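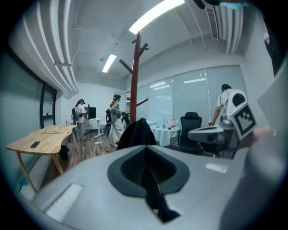
Dark jacket on the wooden coat stand

Does waterproofing spray do anything on an old jacket?

Posted 7 March 2023

My jacket soaks through at the shoulders after ten minutes of rain. The store wants me to buy a spray called Illach, and the can says it lasts "up to 500 wears." I don't believe that for a second. Has anyone used this stuff on a jacket that's a few years old, or is it money down the drain?

Darkine
"Up to" covers one wear too, so I'd ignore the number. Wash the jacket first with a cleaner made for rainwear, no softener, and rinse it twice. Then tumble dry on low if the care label allows it. Quite often water beads up again after that and you can keep your money. If it still soaks in, try a spray — but look at the seams inside first. Peeling tape means leaks, and no spray fixes those.

Mido412
worked fine on mine, used the whole can

Negussie
Fine for how long, though? Mine beaded nicely in the kitchen sink and gave up by July. I'd want to see it after a month of backpack straps before I called it fixed. Shoulders always go first.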